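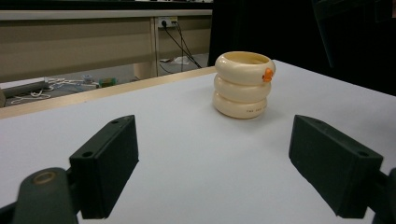 ## Recording ring-stack demos with the hand gripper

Mon 2 March

This page explains how to record demonstrations for the ring-stack task with the hand-held gripper. The person holds the tool, does the task with the two fingers, and the robot learns from the recordings later. No robot arm is needed for the recording part. If you never used the tool before, please read all of it once before you start.

The task is simple to say: the gripper comes to the stack of three cream rings, takes the top ring, puts it down on the table, and opens again. We chose this toy because the rings are almost the same size and pale like the table, so the policy has to look at the shape. A policy trained on strong colors in November did not do well on pale things.

### Before you start

1. Charge the tool and start the Brelorard recorder on the laptop. Wait until the status line says `ready`.
2. Check the screws on both fingers with a small key. A finger that turns even a little gives wrong width values, and you will not notice it until training.
3. Open and close the fingers fully, 2 times. The recorder uses this to find the zero.
4. Put the stack on the white table, with free space on all sides. Keep the fingers wide open at the start — at least so wide that you see plain table between each pad and the toy.
5. Turn the toy so that the small orange knob on the top ring is on the right side. In the second half of the session you will change this, see below.

### Recording one demo

1. Hold the tool behind the table edge and stay still for one second.
2. Press the trigger button one time. You hear a short beep.
3. Move toward the stack slowly and in one line. Do not stop in the middle to think. If you need to think, cancel the demo and begin again.
4. Lower the fingers until the pads are at the height of the top ring only. If they go too low, they take the middle ring also.
5. Close until the ring is held, and not more. The sides are round, so a hard squeeze pushes the ring up and out of the pads.
6. Lift straight up, move to the side, and lower until the ring touches the table.
7. Open, go back, stay still one second, press the button again.

One demo should take no more than 6 seconds. Longer ones are not wrong, but they are usually the ones with doubt in the hand, and the robot copies the doubt too.

### How many, and what to change

For a first policy we record 100 demos. For the version that goes on the arm at Indwood we record 200. Change these things while you go:

- the place of the stack on the table
- the direction of the orange knob
- your start height
- the side where you put the ring down

Do not change the table or the lights in the same session. Make a new session for this, with a new name.

### Checking the files

Run the check when you finish:

`ploltivness check --session last`

It lists the demos with lost tracking or with finger width that jumps. Delete them, do not try to repair. Then play back a few demos yourself and look at the moment of closing. Both pads should come to the ring at the same time — if one side always pushes first, you are holding the tool a little turned.

### Common problems

**Tracking is lost near the stack.** Most often the tool came too fast, or your sleeve was in front of the lens. Move slower in the last part.

**The width value does not go to zero.** Close the recorder, start it again, and repeat the full open and close.

**The stack moves when you go in.** One pad is touching too early. Open wider and come from a little higher.

When the check is clean, copy the session folder to the Erdem drive and write the number of good demos in the log.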